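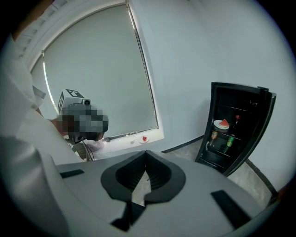

View from the gripper camera, mini fridge open against the wall. Watermelon on the upper shelf, two cans below.

Kovar handheld gripper, tried at the Lumiteck open day in March

Guangming Shao ran the demonstration for groups of 12. The task was fridge work: plates, fruit, cans. Each visitor got 30 minutes with the tool.

The body is broad and flat on top, and the wide lens keeps a whole fridge in view at close range. Straight lines bow badly toward the rim — expect to correct for that. My wrist was tired by the end of the slot. Walter Carhuamaca had the same complaint.

The price quoted was 4000 for the gripper, plus 398 for the spare finger set. Good tool for short sessions. I would want a lighter body before buying a second one.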